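Acta de la reunión del equipo Gririnau, miércoles, 15:30

Asistentes: Johanna Ammann, Kelly Ackroyd, Nadja Pichler, Cyrill Ortner (por videollamada, con el sonido a ratos) y yo, Heidrun Berchtold, que tomo nota otra vez porque perdí el sorteo. Aviso de que escribo como hablo, ¡ya me corregiréis!

1. Acta anterior

Aprobada sin cambios. Bueno, uno: Nadja pide que conste que los topes nuevos de los dedos los montó ella y no Cyrill. Consta.

2. Demostraciones a mano con la pinza

Kelly nos contó cómo va la tarea de los libros (coger uno de la mesa y dejarlo de pie en la estantería). Llevamos casi 44 demostraciones buenas y le parece que ya se nota quién ha grabado cada una: Johanna va despacísimo, yo cierro la pinza demasiado pronto y Cyrill da un giro de muñeca que el brazo luego no puede hacer ni en sueños. Estuvimos un buen rato con esto. Quedamos en que todos empezamos desde el mismo lado de la mesa, con la pinza abierta, y esperamos 2 segundos quietos antes de acercarnos.

También hablamos de los libros gordos. Nadja dice que con las almohadillas estriadas magenta el agarre le parece bastante mejor, pero que si se entra torcido el lomo se escapa igual. Yo pregunté si podíamos quitar la planta de la mesa y Johanna me dijo que ni hablar, que la política de control tiene que aprender con cosas por medio, y que además el jarrón obliga a planear la trayectoria. Vale, se queda. 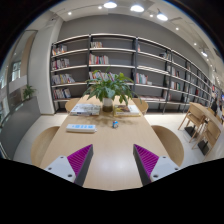 3. Teleoperación

Probamos el mando remoto en Skerkach el lunes pasado, digo, lo probaron Cyrill y Johanna. Cyrill está encantado, Johanna bastante menos: con el retardo se pasaba de largo al colocar el libro y acababa corrigiendo a tirones, y esos tirones quedan grabados y se aprenden. Propuso bajar la velocidad máxima al 30 % cerca de la estantería. A mí me pareció mucho bajar, pero Kelly estuvo de acuerdo y Cyrill también (creo, se le cortó el audio justo ahí).

Discutimos si mezclar los dos tipos de demostración en un mismo entrenamiento. De momento no: primero se entrena con las hechas a mano, se mira qué hace el brazo y luego decidimos.

4. Etiquetado y Pultell

Las carpetas de Pultell siguen siendo un lío, con intentos fallidos mezclados con los buenos. Nadja no quiere borrar los fallidos y yo tampoco, pero que vayan aparte, por favor. Kelly prepara una plantilla de nombres y la usamos todos desde ya.

5. Tareas

Kelly: plantilla de nombres y revisar mis grabaciones (lo siento, Kelly).
Johanna: límite de velocidad en el mando.
Cyrill: repetir 15 demostraciones sin el giro de muñeca.
Nadja: pedir almohadillas de repuesto.
Heidrun: reservar la sala y pasar esta acta.

6. Ruegos y preguntas

Cyrill pregunta si la próxima puede ser más tarde. Lo miramos por correo. Terminamos a las 16:44.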